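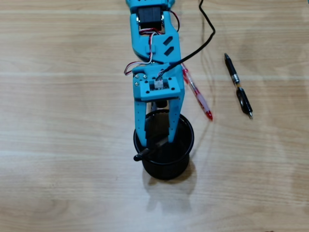

トラーラー(Trullar)のページを開いてくださって、ありがとうございます。私たちは木の天板のテーブルと、その上に置く器を扱っている小さな会社です。テーブルは自分たちの工房で作り、器は気心の知れた窯と一緒に作っています。どちらが本業なのですかとよく訊かれるのですが、朝は天板を磨いていて午後は湯呑みを梱包しているような毎日なものですから、答えに困ってしまって、たいてい「両方です」とお返事しています。

ホームページの「会社について」という欄は、どうも短くまとめるのが礼儀らしいのですけれど、うちの場合は書きはじめると長くなります。お茶でも淹れて、お時間のあるときに読んでいただけたらうれしいです。

会社のはじまりのこと

会社をはじめたのはクレイグ・エイトケン(Craig Aitken)です。もともとは家具の修理をしていた人で、いまも肩書きは代表ですが、ご本人は名刺を配るのが苦手で、たいてい前掛けのポケットに入れたまま洗濯してしまいます。

修理の仕事で一番多かったのが、テーブルの天板でした。脚がぐらつくとか引き出しが固いとかいうご相談もあるにはあるのですが、持ち込まれる品の多くは天板に何かしらの跡がついていて、輪じみ、鍋の焦げ、子どもさんがフォークで彫った線、インクのこぼれた跡など、ひとつずつ事情が違います。クレイグは直しながらその話を聞くのが好きで、聞いているうちに今度は「最初からこういう天板だったらよかったのに」という考えが頭に溜まっていったのだそうです。

それで、修理の合間に自分のテーブルを作りはじめました。一台目は売り物にならず、工房の作業台になりました。いまもそのまま使っています。二台目は知り合いのお宅に置いてもらい、三台目から代金をいただくようになって、気がつくと修理よりも注文のほうが多くなっていました。修理のご相談はいまでもお受けしていますので、古いテーブルのことでお困りの方は遠慮なくお便りください。すぐにはお返事できないこともありますが、必ず読んでいます。

社名の由来も訊かれることが多いのですけれど、これは語呂がよかったというだけで、立派な意味はありません。候補を紙に書いて壁に貼っておいたところ、皆が一番よく口に出したのがこの名前でした。

天板について

私たちの天板は、明るい色の木を、木目が長い辺に沿って横に流れるように使うのを基本にしています。淡いベージュのところと、少し黄みのある茶色のところが細い帯になって並ぶ、その加減を見ながら一枚ずつ組み合わせを決めていきます。ここが仕事のなかで一番時間のかかるところで、板を床に並べては入れ替え、並べては入れ替え、昼ごはんを挟んでまた最初からやり直す日もあります。途中で通りかかった人が「さっきのほうが良かった」と言いだすと、もういけません。

仕上げは、光がやわらかく伸びるくらいの艶にとどめています。窓のそばに置くと、時間によって木目の見え方がずいぶん変わります。朝は全体に白っぽく、夕方になると茶色の筋がくっきりしてきます。お客様から「届いたときと色が違うようです」とご連絡をいただいて、よくよく伺ってみたら、お部屋のカーテンを替えたところだったということもありました。

明るい色の木は汚れが目立つのでは、というご質問をたびたびいただきます。たしかに目立ちます。ただ、目立つぶん早く気づいて拭けますし、暗い色の天板では埃のほうが気になるという方もいらして、このあたりは暮らし方とお好みによるところが大きいように思います。迷われている方には板の見本をお貸ししていますので、実際に置く場所で何日か一緒に過ごしてみてください。見本の上でごはんを食べていただいて構いません。

テーブルの種類は多くありません。定番は「オストテント(Ostotent)」という名前の一種類で、あとはこれを長くしたり低くしたりしてお作りしています。名前だけ聞くと野外で使う道具のようですが、家のなかで使うごく普通のテーブルです。角は手のひらを当てて痛くない程度に丸めてあり、縁の裏側も、椅子を引いたときに指が触れるところまできちんと削っています。裏側は見えないのだからと言われることもあるのですけれど、小さなお子さんは下にもぐりますし、猫ももぐります。

器について

テーブルを作るようになってしばらくして、お客様のお宅に伺うと、皆さんが天板の上に何を置いていらっしゃるかが気になりだしました。せっかくだから器もやってみましょうという話になり、そこから生まれたのが「ゼルヴァス(Zervas)」という黒い器のシリーズです。

明るい木の上には黒い器がよく合う、というのはクレイグの長年の持論でして、これについては社内でも多少の異論がありました。白でいいという人もいましたし、青がいいという人もいて、ひと月ほど昼休みのたびに揉めました。結局、いろいろな色の湯呑みを天板に置いてみて、お茶の時間にみんながつい手を伸ばすのはどれかを見ていたところ、黒いものが早くなくなるのです。洗って戻すとまたなくなります。それで黒に決まりました。青を推していた人は、いまも自分用に青いものを一つ使っています。

定番のカップは丸い形で、口元の縁に艶があります。縁は唇の当たるところですから、試作では厚みをずいぶん変えてみました。薄いものは繊細で美しいのですが、洗うときに少し緊張します。厚いと安心ですが、飲み物がゆっくり口に入ってくるような、もったりした感じになります。いまの厚みはその中ほどで、毎日使うならこのくらいだろうというところに落ち着いています。

カップにはペンやスプーンを立てたり、鍵やボタンのような細々したものを入れておいたり、飲み物以外の使い方をしてくださっている方も大勢いらっしゃいます。私たちの事務所でも、輪ゴムとクリップの入れ物として一つが働いています。何を入れていただいても構わないのですが、植木鉢になさる方は底に穴がありませんので、水のやりすぎにだけご注意ください。

窯でお願いする数は、一度に200個と決めています。もっと多く焼けば一個あたりのお値段を下げられるのは分かっているのですけれど、届いた器を一つずつ手に取って確かめるには、うちの人数ではこれくらいが限度です。ですから、ときどき品切れになります。お待たせしてしまって申し訳ないのですが、次の焼き上がりをお知らせするお便りをお送りしていますので、よろしければお申し込みください。

工房と店のこと

工房はイルンビー(Irnby)という、静かなところにあります。もとは織物の倉庫だった建物で、天井が高いので夏は涼しく、冬はそのぶんしっかり寒いです。二月に見学にいらっしゃる方には、どうか暖かい靴下を履いてきてくださいとお願いしています。床から冷えてきます。膝掛けはたくさんご用意してあります。

入ってすぐのところが小さな店になっていて、テーブルが数台と、器の棚があります。テーブルは全部、座っていただいて大丈夫です。むしろ座って、肘をついて、書きものの真似でもしていただかないと、高さが合うかどうかは分かりません。遠慮して立ったままご覧になる方が多いので、店の者がすぐにお茶をお持ちして、半ば強引に座っていただくことにしています。

奥が作業場です。木を削る日は音が大きく、お話がしにくいので、じっくりご相談なさりたい方は前もってご連絡いただけると助かります。反対に、削っているところを見たいという方もいらっしゃいますから、そのときもどうぞおっしゃってください。日を合わせます。おがくずが飛びますので、黒い服はおすすめしません。

お届けまでのこと

テーブルはご注文をいただいてからお作りしています。お待ちいただくあいだ、途中で一度、板の組み合わせが決まったところでご連絡を差し上げます。ここで「この節は真ん中でないほうがいい」「この筋を手前にしてほしい」といったご希望があれば伺えますので、気になることは小さなことでもお書きください。ある方からは「娘の席の前に、この丸い模様が来るようにしてください」というお返事をいただいて、これは楽しい仕事でした。

梱包は紙と布を中心にしています。天板は古い毛布でくるんで、そのうえから厚紙で覆います。毛布は配達のときに持ち帰り、洗ってまた使いますので、開けたときに柄がいろいろで驚かれるかもしれません。花柄のものが一番人気で、社内ではどのお宅に花柄を着せて送り出すかで少し話し合いがあります。

器のほうは一つずつ薄い紙で包んで、箱に詰めています。配送の途中で欠けてしまったときは、届いた日から日が経っていてもお取り替えします。捨てずに、できればお手もとに置いたままご一報ください。欠けた器も窯の人たちが見たがりますので、送り返していただくことがあります。送料はこちらで持ちます。

お手入れについて、よくお答えしていること

天板は、ふだんは固く絞った布で木目に沿って拭いてください。そのあと乾いた布でもう一度、軽く撫でるくらいで十分です。輪じみがついてしまったときは、すぐにこすらず、そのまま一晩置いてみてください。薄くなることが案外あります。それでも残るようでしたらご相談ください。お電話でお話ししながらお手入れの仕方をお伝えすることもありますし、天板をお預かりして磨き直すこともできます。

カップは普通の洗剤とやわらかいスポンジで洗っていただければ結構です。内側に茶渋がついてきますが、黒いのであまり見えません。見えないからといって洗わなくてよいわけではないのですが、忙しい日はすすぐだけ、という使い方をしている者がうちにもおります。

店とこのページのこれまで

長いあいだ、私たちの案内は紙一枚きりでした。それを見かねたお客様が何人も「せめて地図だけでも載せてください」とおっしゃるので、2018年8月1日にようやくこのページを公開しました。最初は本当に地図と電話番号だけで、それも地図の上下が逆さまになっていて、直すのに何日かかかりました。その間にいらした方は、皆さん川のほうへ行ってしまわれたようです。あのときは申し訳ありませんでした。

いままでにお届けしたテーブルは310台になりました。帳面に一台ずつ、お届けした月と木目の簡単なスケッチを書いてあります。スケッチはあまり上手ではないのですが、修理のご依頼があったときに帳面をめくると、ああ、あの筋の入った板のお宅だ、とすぐに思い出せますので、これはずっと続けていくつもりです。お引っ越しなどでテーブルを人にお譲りになるときは、よろしければお知らせください。帳面に書き足します。

働いている人たちのこと

クレイグのほかに、木を担当する者、器を担当する者、それからご注文とお便りを担当する者がいます。担当といっても人数が少ないので、忙しいときは全員で箱を組み立てていますし、テーブルを運び出すときは手の空いている人が誰でも呼ばれます。昼ごはんは作業台になった例の一台目のテーブルで、みんなで食べます。焦げ跡も輪じみも一通り揃っている天板ですので、修理の練習台としても重宝しているのですが、直すとまたすぐ誰かが熱い鍋を置きます。

新しく入った人には、まず天板を一枚、最後まで自分で磨いてもらいます。器の担当でも、お便りの担当でも同じです。磨いたことがあると、お客様から「ここがざらつく」とお電話をいただいたときに、どのあたりのどんな感じか、指で思い浮かべられるようになります。磨き終わった板は小さく切り分けて、貸し出し用の見本になります。もしお手もとに届いた見本の裏に日付と名前が鉛筆で書いてあったら、それは誰かの一枚目です。

近くの学校からは、年に一度、子どもたちが見学に来てくれます。端材を渡して好きなように紙やすりで磨いてもらうのですが、どの子も黙々とやるので、先生方が驚かれます。つるつるになった木片は持ち帰ってもらいます。去年磨いた木を筆箱に入れていると教えてくれた子がいて、その日は工房じゅうの機嫌がよくなりました。

ご相談とお問い合わせ

テーブルの大きさのこと、器の在庫のこと、古い家具のこと、どんなことでもお便りフォームからお書きください。お部屋の寸法がまだ分からない段階でも大丈夫です。食卓を囲む人数と、椅子をもうお持ちかどうか、それからテーブルの上でごはん以外に何をなさるか(宿題、縫いもの、将棋など)を教えていただけると、お返事がぐっと具体的になります。

店は日曜日がお休みです。ほかの日も、大きなテーブルの配達で全員出払ってしまうことがまれにあり、そのときは扉に札をかけています。遠くからお越しの方は、どうぞお出かけ前に一度お電話ください。駐車場は建物の裏手で、入口がたいへん分かりにくく、青い郵便受けを過ぎてすぐのところを左に入ります。

お便り(メールマガジン)のお申し込み
器の焼き上がりや見学日のお知らせをお送りします。メールアドレスをご入力のうえ「登録する」を押してください。配信はいつでも停止できます。
登録する

当サイトでは、ページを快適にご覧いただくためにクッキーを使用しています。引き続きご利用になる場合は、クッキーの使用に同意いただいたものとみなします。
同意する　詳しく見る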